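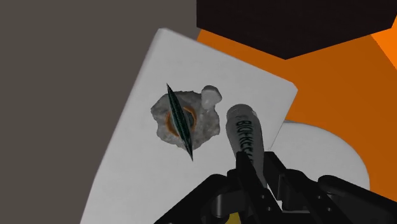 4.2 How the accreditation rules worked in the newsroom

The written rules on press access in Purska and Govska look almost the same on paper. Both councils ask reporters to register before attending a session. Both reserve the right to withdraw a pass. Both require that recordings be "used responsibly," a phrase that neither text defines. If we had stopped at the documents, we would have reported two towns with one policy, and this section would be very short. The interviews opened up something far richer, and we want to spend some time on it.

We spoke with 60 reporters, editors and freelancers at eight local outlets. Interviews were semi-structured and followed the guide described in Section 3. We also had access to the Krūmiņa collection, a wonderful store of letters between editors and council press offices that had been sitting in boxes and was opened to researchers in August. The letters let us check what people remembered against what was written down at the time. The match was very good, especially for refusals. People remember being refused.

Registration itself caused little trouble in either town. Reporters described it as a form, a copy of an ID and a wait. What differed was the wait. In Govska the press office answered in order of arrival, and an editor could plan around it. In Purska the answer might come the same afternoon or it might come after the session had ended, and our respondents had worked out fairly detailed theories as to why. Some put it down to the tone of their last story. Some thought the office was simply short of staff. We cannot settle this from the interviews, and the letters give support to both views, sometimes in the same exchange. The effect on coverage is much easier to trace. Purska outlets stopped assigning reporters to sessions where the pass was uncertain, and they leaned on the council's own summary for those dates. Several editors told us they had never decided to do this. It grew out of a run of evenings when a reporter had been sent home from the door.

This is the finding that excited us most, and it is easy to miss with a content analysis alone. A story built from an official summary reads like a story. It has quotes and a headline, and it often runs at normal length. Only when we set the stories next to the session schedule did the pattern show up. Coverage of budget and land-use sessions in Purska kept its volume and lost its variety of sources. Opposition members were still quoted, usually from statements they had sent out themselves. Residents who spoke from the floor nearly vanished. A summary does not carry them, and a reporter who was outside the room had no way to hear them.

The clause on recordings worked differently again. We expected it to matter a great deal, and in Govska it hardly came up. Reporters there recorded sessions openly and kept the files. In Purska the clause had been cited in writing on only 2 occasions that we could confirm, and on neither was a pass withdrawn. Even so, almost every Purska respondent brought it up without being asked. One reporter said that she had gone back to shorthand and was rather proud of how quickly it had returned. Another kept his recorder running but would not quote from it word for word, preferring to paraphrase so that no one could ask to hear the file. "I have the sentence," he told us. "I just can't have said that I have it." We found this a striking account of how a vague rule does its work. The wording was loose enough that each reporter filled it in alone, and most filled it in strictly.

Ownership also shaped how people read the rules. Four of the outlets belong to the Lutness group, which has a legal desk that any of its reporters can call. The remaining titles are independent and have no such help. We had guessed that Lutness reporters would push harder, and on registration they did. They wrote follow-up letters, asked for reasons and usually got a reply. On the recordings clause the picture flipped. The legal desk had sent out a cautious note advising staff to avoid verbatim quotation from audio until the clause was made clearer, and Lutness reporters followed it closely. The independents, with no one to advise them, split into the very careful and the cheerfully bold. Some of the boldest coverage in our sample came from the smallest newsrooms. We would love to see this tested elsewhere, because it cuts against the common view that legal backing always makes reporters freer.

A word on the council side. Press officers in both towns agreed to talk with us on background, and we are grateful for it. They did not see themselves as restricting anyone. In Govska the officer described registration as a seating question, which fits well with how it was handled. In Purska the office spoke more about accuracy and about complaints from members who felt they had been misquoted. We take these concerns seriously. Some of the letters in the Krūmiņa collection do point to real errors, and the editors who received them ran corrections. What we did not find, in either the letters or the interviews, was a case where an error was traced to an unregistered reporter or to the misuse of a recording.

There are limits to what can be drawn from this. Two towns make a good contrast and a poor sample. Our respondents chose to talk with us, and people who had left the trade are missing except for a few freelancers who still keep a hand in. We also rely on reporters' own accounts of what they left out of a story, and leaving things out is hard to recall. The session schedule helps here, and so do the letters, but neither can show us a story that no one pitched.

Still, the comparison gives us a firm footing for the next step. Rules with the same wording produced different habits, and the habits followed the speed and steadiness of the press office more closely than they followed the text. In Section 4.3 we turn to readers and ask whether they noticed any change in their paper. About half of those we surveyed in Purska had, and their explanations were nothing like the ones we heard in the newsrooms.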